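Old workstation tower, what are the blue clips for and can I add a card?
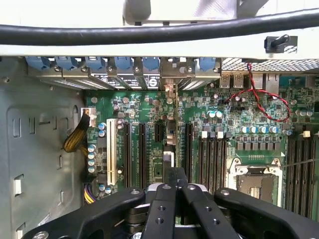 Posted by Soledad Esposito, 14th January
I've just got the side off my first ever workstation tower and I'm thrilled with how much room there is! There's a row of blue plastic clips along the back, above the slot brackets. Do they hold the cards in? I'd love to fit a USB card. It's PCIe, so does it matter which black slot I use?

2 replies

Clilwood
Lovely things, these old towers! Yes, the clips usually hold the card brackets. Unplug it at the wall, open the clip for your slot, take out the blank cover and press the card down evenly — don't rock it. A small card will normally run in a longer PCIe slot too, so pick whichever gives you space. Leave the tall white one alone, that's old-style PCI. And keep that red and black twisted pair clear of the card.

byun17
check the screws as well, mine had clips AND screws. took me 5 goes to get the cover out but great fun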